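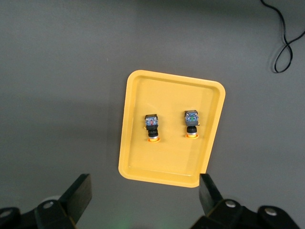
Written by Dinesh Naidu, with corrections from Domnica Sârbu
Last revised 24/06/2023

Section 4: Fitting and wiring the start and stop buttons

By now you should have the Mestance pillar drill standing on its base and bolted to the bench, and if you got through Section 3 without losing the little spring, you have done better than I did with my first one. We come now to the buttons. It is a pleasant job for an afternoon, and there is no prize for finishing quickly, so put the kettle on and read the whole section through before you pick up a screwdriver.

CAUTION: The drill must be unplugged from the wall for every step in this section. Switching off at the socket isn't enough. Pull the plug out and lay it on the bench where you can see it while you work. If you are not used to mains wiring, please get a qualified electrician to do steps 5 to 8 for you.

What you will need

A small flat screwdriver and a medium cross-head one
The two push-buttons from the Marstead parts bag
A shallow tray with a rim, for keeping small parts together
Wire strippers
The wiring sheet, part number 163, folded inside the back cover

Fitting the buttons

1. Take both buttons out of their packing and put them in your tray. Any tray will do, or an old baking tin, provided it has a bit of a lip to it. The locking rings are round and they do like to roll, and the underside of a workbench is a miserable place to look for them.

2. Undo the four screws at the corners of the switch box and lift the lid away. The rubber seal may come up with it. If it does, press it gently back into its groove with a fingertip, working your way round from one corner.

3. Unscrew the locking ring from the start button and push the button through the upper hole in the lid from the front. There is a small notch at the top of the hole and a matching peg on the button, and the two must meet. Do the same with the stop button in the lower hole.

4. Tighten each locking ring from behind, by hand only. Domnica has asked me to say this twice, having repaired a good many cracked lids in her time, so once more: by hand only.

Wiring

5. Lay the lid face down beside the box -- a folded tea towel underneath will save it from scratches.

6. Following the wiring sheet, connect the wires marked 1 and 2 to the start button, and those marked 3 and 4 to the stop button. Strip only as much as the sheet shows, and make sure that no bare copper is left showing outside the terminal.

7. Give every wire a gentle tug. A sound connection won't move at all. If one slides out, trim the end, strip it afresh and try again.

8. Connect the green and yellow earth wire to the post inside the box. The drill must never be used without it.

NOTE: Drills sold before December were supplied with Lazăr terminal blocks, and later ones with Titix. The Titix blocks have their screws on the side, which makes them a little awkward to reach, but the wiring is the same for both.

Closing up and testing

9. Tuck the wires into the box so that none of them crosses a screw hole, then refit the lid. Tighten the screws a little at a time, going corner to corner.

10. Check that the chuck is empty, the key is out and the belt cover is shut. Plug in, stand to one side and press start. Let the drill run for a moment or two, then press stop.

If the drill keeps turning under power after you press stop, pull the plug at once and go back to step 6. If nothing happens at all, check the fuse in the plug before you take the lid off again -- I have spent an entire evening on a fault that was sitting in the fuse all along.

Speeds and belt positions are covered in Section 5.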